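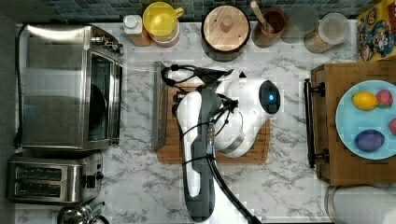 About Maldonado Surfaces

Maldonado Surfaces fabricates and installs countertops for homes and small commercial kitchens. The company was started by Guadalupe Arellano, who still approves every shop drawing before material is cut.

Work is carried out in a single shop on Itard Street. Slabs are stored upright on A-frames, inspected under raking light, and marked for fissures and filled areas before layout. Seam locations are shown on the drawing and signed off by the customer. Standard slab thickness is 2 cm or 3 cm. Sink cutouts are made in the shop; faucet holes may be drilled on site.

Typical lead time from final measurement to installation is 14 working days. Cabinets must be level, fastened, and complete before measurement. We do not disconnect plumbing or gas lines.

Natural stone is sealed once before delivery. Resealing intervals depend on the stone and on use. Marble etches on contact with lemon juice, vinegar, and most bathroom cleaners, and sealer does not prevent this. A honed finish shows etching less than a polished one.

Remnants under 80 inches long are sold from the Muder Road yard. The remnant list was last revised Oct 2, 2025, and covers 139 pieces. Prices include one straight cut and an eased edge. Delivery is quoted separately.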